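Clilley dish rack, small, gray-green

Used daily since April, one two-person kitchen, rack kept on the table between meals. Updated 10/5/21 after the second load test.

The construction is simple. A flat rectangular base tray carries thin vertical posts and a grid of horizontal wires. The tray has a raised lip and grooved channels along its length. I poured 300 ml of water into the tray on a level surface and none of it passed the lip. At 600 ml it overflowed at one corner.
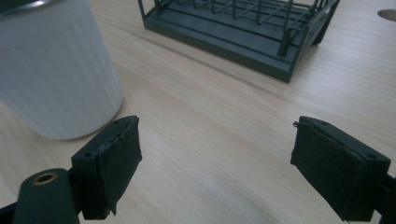

Clilley rack on the table, next to the white ribbed container.

The finish is a muted gray-green and hides water spots better than the chrome rack it replaced. No rust at the wire joints so far. A thicker post at the corner takes most of the side load, and the cage does not sway when plates are pulled out one-handed. Wire spacing suits dinner plates. Deep bowls lean and need to go at the end of a row.

Cleaning is the weak point. The channels collect scale, and a sponge does not reach the bottom of them. A bottle brush does. Maeve Fahy, who has the larger Atemer model, reports the same problem with hers.

Footprint is modest and the open sides let air through. There is no drain spout, so the tray has to be carried to the sink and tipped.

Rating: 4 out of 5. One point off for the channels.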